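Ticket: drawer-open skill, handle localization offset
Project: Sadano manipulation stack
Component: perception / handle_pose
Severity: 3
Status: Open, workaround in place
Opened: 15 April 2024

Summary

The open_drawer skill stops at the pre-grasp pose and returns GRASP_TARGET_UNSTABLE. The handle estimate for small round knobs jumps between consecutive updates, and the planner refuses to commit to the final approach. The same skill runs without errors on the bar-handle cabinet in the Brendeck cell.

Environment

Planner: Nirus, release branch, default collision margins
Perception: handle_pose node, head camera stream only
Gripper: parallel jaw, position mode
Target: nightstand, two drawers, round wooden knobs
Cell: Mendonça

Steps to reproduce

Load the nightstand profile. Home the arm. Call open_drawer with target=upper. Wait for the pre-grasp state. The error is raised before the approach segment starts.

Log excerpt

[handle_pose] candidate accepted, class=knob_round
[handle_pose] depth support low, using plane fallback
[nirus] pre-grasp reached
[handle_pose] target shift 40 mm, limit 4 mm
[open_drawer] abort: GRASP_TARGET_UNSTABLE
[open_drawer] hold position, awaiting operator

What has been checked

Hand-eye calibration was rerun. Residuals are within limits and the error is unchanged.

The transform tree is clean. No stale frames, no duplicate publishers. Clocks on the arm controller and the perception host agree.

Swapping the target to the lower drawer gives the same abort, with a smaller shift. The two knobs use the same template, so the template alone does not explain the difference.

Replaying the recorded stream offline reproduces the jump, which rules out network delay. With the arm masked out of the depth image by hand, the jump goes away. The self-filter is therefore the main suspect. It removes points belonging to the arm model plus a padding volume, and at pre-grasp the padding around the gripper overlaps the knob as seen from the head camera. Once the knob points are gone, the fit falls back to the nearest plane. The cable is not part of the arm model at all, so its points are left in and can be picked up as drawer front.

The top surface also returns bad depth where it reflects the overhead light. That affects the cabinet edge fit and not the knob fit, and should get its own ticket.

State at abort, upper drawer target, arm holding:

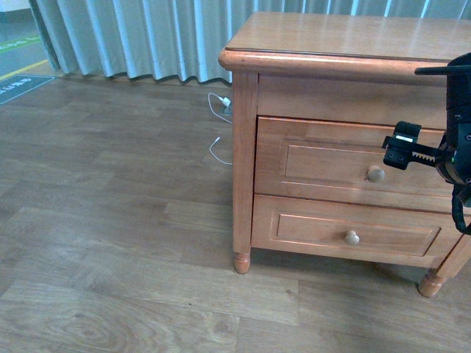

Reply from perception: Agree on the self-filter. The padding was raised in September to stop false collisions with the wrist housing, and it applies to every link, including the fingers. Please do not lower it globally, the Brendeck cell depends on it. Set padding per link and leave the wrist value alone. Also freeze the handle pose once pre-grasp is reached. Updating the target while the gripper covers it was never a supported mode, but the node does not enforce that.

Workaround applied

handle_pose.freeze_on_pregrasp set to true in the nightstand profile. Finger padding reduced, wrist padding unchanged. In 3 replays of the recorded stream the target stayed within the limit. Live runs are pending.

Remaining work

Add a cable volume to the arm model. A coarse capsule is enough for filtering, but it must be excluded from Nirus collision checks or the planner will reject most approaches to the lower drawer.

Change the plane fallback to return an explicit failure code for class=knob_round. At present the caller cannot tell a fallback pose from a measured one.

Run 2 live trials per drawer with the workaround before changing the severity.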